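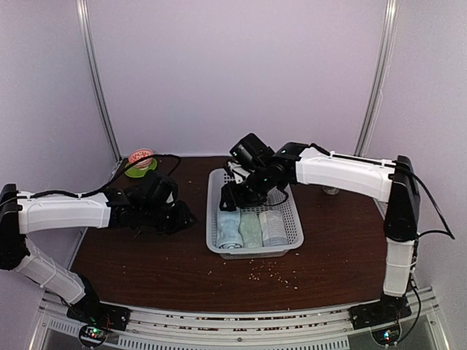
**Open day: how long should the robot towel demo be, and do we let people talk to it?**

We have an open day in August and I've been handed the demonstration, on the grounds that I once fixed the printer. Two arms, one basket, three rolled towels. Last year's visitors watched for 20 minutes and then asked where the toilets were. Has anyone run one of these for the general public? I'd like them to stay for the talk afterwards.

Ilze Jõgi
03/04/2019

---

**Dalia Ramanauskas**

Run it in short rounds. We did one at Skenen with four minutes of arms, then a pause for people to ask things, then four more. Things that helped:

- Tell them the job before you start. "It's going to put towels in a basket" is enough. Otherwise they expect it to dance.
- Roll the towels beforehand unless rolling is the part you're proud of. Ours took so long over one flannel that a man sat down on the floor and ate his lunch.
- Use different colours. Then they can pick one and cheer for it, and they will.
- Put someone next to the stop button who isn't also giving the talk.

Don't let them shout instructions. It can't hear them and they take it personally.

---

**Priit Jõgi**

just do biscuits

---

**Ilari Lindqvist**

Mostly agree with Dalia, but I'd leave the talk out altogether. We had 555 visitors through at Barnon and 2 stayed for ours, one of whom was my mother. Stand by the table and chat while it works. Children ask how strong it is, adults ask what it cost, so have both numbers ready. Biscuits do work, annoyingly.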